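Support > Mendeo Label Maker > User Manual > Section 3: Power, Charging and First Print

3. Power, Charging and First Print

This section covers the battery, the first charge, loading tape, and printing a test label on the Mendeo desktop label maker. Complete Section 2 (Unpacking) first. Manual text last revised Wednesday, June 29, 2022.

3.1 Before you start

You need the label maker, the battery pack, the charging cable, one tape cassette, and a wall outlet or power strip. The charger head is sold separately in some regions. Any USB charger head rated for 2 amps or more can be used. A lower rating will charge the battery but the unit may refuse to print while connected.

CAUTION: Do not use the label maker while the battery door is open. Do not charge the unit on bedding, on a radiator cover, or in direct sun.

3.2 Installing the battery pack

1. Turn the label maker face down on a soft, flat surface.
2. Slide the battery door toward the cable port and lift it off.
3. Remove the clear film from the battery contacts. Throw the film away.
4. Set the pack in the bay with the printed arrow pointing to the contacts.
5. Press the raised end down until it clicks.
6. Replace the door. If the door does not close flush, the pack is in backward.

NOTE: The pack ships with a partial charge. The unit may turn on at this point. Do not print until the first charge is complete, or the battery gauge will read low for the life of the pack. To correct a wrong gauge, see Section 7.

3.3 First charge

1. Switch the label maker off. The screen must be blank.
2. Push the small end of the cable into the port on the left side of the unit. It fits either way up.
3. Push the other end into the charger head.
4. Plug the charger head into the outlet. If you use a power strip, turn the strip on.
5. Check the lamp next to the port. Steady amber means charging. Green means full.
6. Leave the unit connected for 3 hours, even if the lamp turns green sooner.

Battery capacity is 880 mAh. Later charges take less time.

If the lamp blinks amber, the charger head is underpowered or the cable is damaged. Try a different head first, then a different cable. If the lamp stays off, test the outlet with a lamp or another device before contacting service.

CAUTION: Do not plug one power strip into another. Do not cover a strip that is in use. Keep spare cable in loose loops – tight folds near the plug break the conductors inside, and the damage does not show on the jacket.

3.4 Loading a tape cassette

Use Nindov or Misico cassettes in the width marked inside the lid. Other cassettes may fit the bay but will not trigger the width sensor, and the screen will show TAPE?.

1. Open the top lid.
2. Turn the cassette spool in the direction of the arrow until the slack is gone.
3. Feed the tape end through the guide slot. Let it stick out slightly past the cutter.
4. Lower the cassette and press on both corners.
5. Close the lid. The unit detects the width and shows it at the lower right of the screen.

NOTE: Never pull tape out by hand once the lid is closed. Use FEED. Pulling strips the drive gear and is not covered by the warranty.

3.5 Printing a test label

1. Hold POWER until the screen lights.
2. Choose a language and press OK.
3. Type a short word.
4. Press PRINT. Do not touch the tape until the motor stops.
5. Press the cutter lever firmly, one time.
6. Peel the backing from the split end and apply the label to a clean, dry surface.

Faded print on one edge means that the cassette is not seated. Faded print across the full width means the print head needs cleaning (Section 6.2).

3.6 Labeling chargers and cables

Labels on curved or flexible surfaces lift sooner than labels on flat ones. For cables, choose FLAG in the Layout menu. The unit prints the text twice with a blank gap between.

1. Unplug the cable at both ends.
2. Wipe the jacket near the plug and let it dry.
3. Center the blank gap on the cable and fold the two halves together.
4. Pinch along the whole length of the flag.

For charger heads, place the label on the widest flat side. Keep it clear of the prongs and do not cover the rating text. For power strips, place labels beside the sockets, never across them.

Reader comments (2)

deskdrawer: Step 3.2.6 saved me a service call. The pack goes in backward very easily and the arrow is printed in gray on gray.

Mwangi Lukumay: Where is the FLAG layout on the older firmware? I only have NORMAL and MIRROR. The Dovhaniuk reseller page says to update but has no file.

Related sections
Section 2: Unpacking
Section 4: Fonts, Frames and Symbols
Section 6: Cleaning and Care
Section 7: Resetting the Battery Gauge
Compatible Tape Cassettes

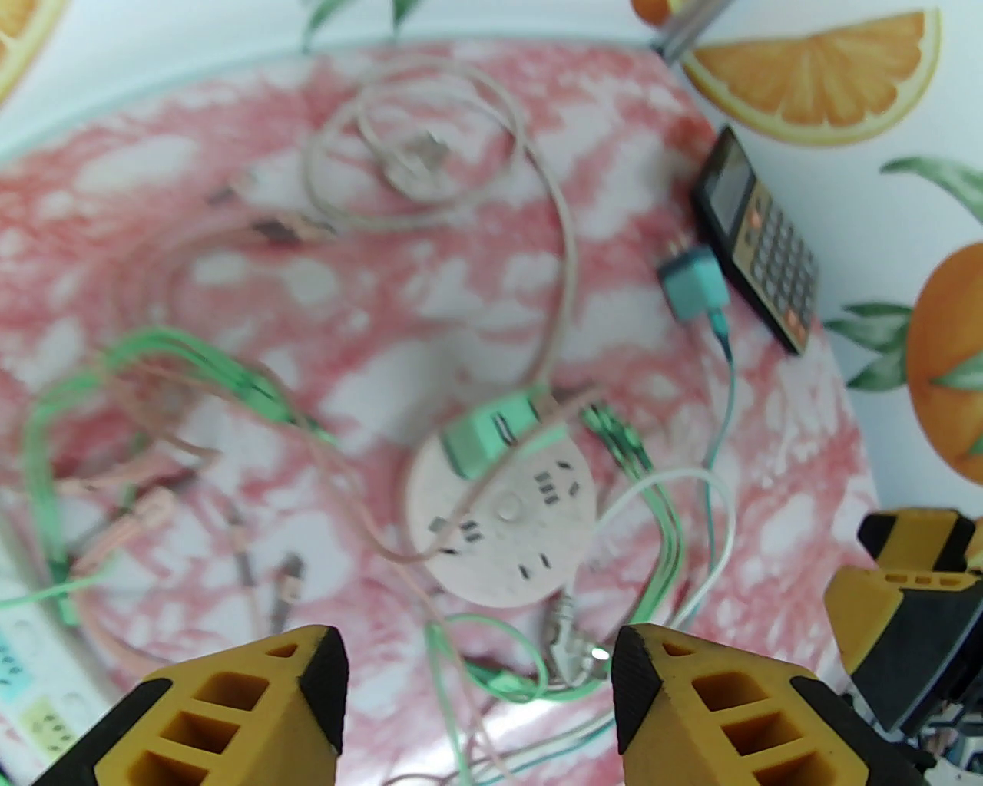

Fig. 3-1. Power strip, charger head and cables.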